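Laying Out a Lemon Tray for Summer Evenings

Posted by Heike Baumgart, May 6, 2026

Every June we have people round in the garden at Honirholm, and every June I used to spend the first half hour running back to the kitchen for a knife, then a cloth, then somewhere to put the pips. These days I set everything out on one table before anybody arrives, and it has made me a much nicer host (my sister says so, anyway!). It takes me 7 minutes if I don't stop to chat, and you very likely have all the bits in your cupboards already.

What to get out

Lemons, a chopping board, a shallow bowl with a scoop, a small plate, a tray with a raised rim, a cloth, and whatever you are pouring. Add a sharp knife when you are ready to cut, and keep it in the drawer until then if you have little ones about.

Start with the board

Put the board down first, flat and near the middle of the table, and let everything else find its place around it. I like the lemons right in front of the board where I can reach them without looking. Choose ones that feel heavy for their size and give a little when you squeeze them. If they have been in the fridge, bring them out an hour beforehand and roll them under your palm before cutting – you will get a good deal more juice.
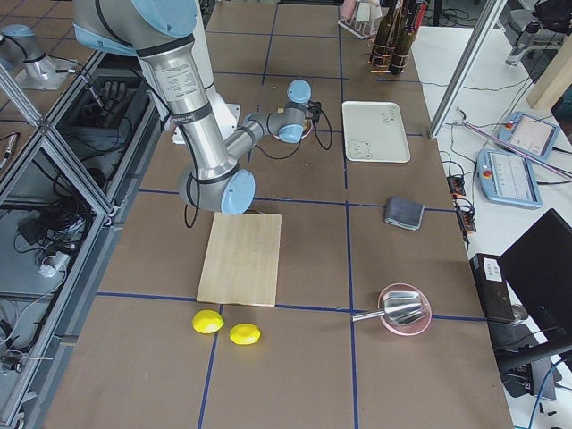 Now for the bowl. A shallow one is far better than a deep one, as you can get the scoop in at a low angle and you are not digging about. Mine holds sugar for the lemonade, but coarse salt is lovely if you are rimming glasses. Fill it only halfway, or the first enthusiastic guest will have it all over the table. Point the handle of the scoop towards whoever is doing the mixing. If you are left-handed like my mother, that means turning the whole thing round, and do turn it, it makes such a difference.

Fold the cloth into a small, thick rectangle and keep it on the same side as the bowl. Lemon juice gets everywhere and it stings if you have a paper cut, so I wipe my hands after every lemon.

The plate and the tray

The small plate is for slices and the tray is for carrying. Try not to mix them up! Slices left loose on a tray slide to one end the moment you lift it, and then you arrive in the garden with a puddle. Set the plate on the tray when it is full and carry the two together. 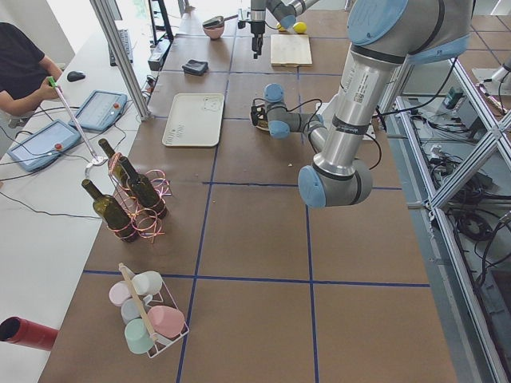 Bottles want to go at the end of the table furthest from the chopping, with enough space to lift one out without knocking its neighbour. A wire holder is a great help on a wobbly garden table, and it saves you buying one of those heavy wooden crates. Mugs can go out in a wire caddy with a handle, if you have one, and people will help themselves quite happily.

Cut the lemons last, just before the doorbell goes. Take a thin slice off each end, then cut rounds as thick as a pound coin, and flick the pips out with the tip of the knife. Any lemon you don't cut goes back in the fruit bowl for pancakes.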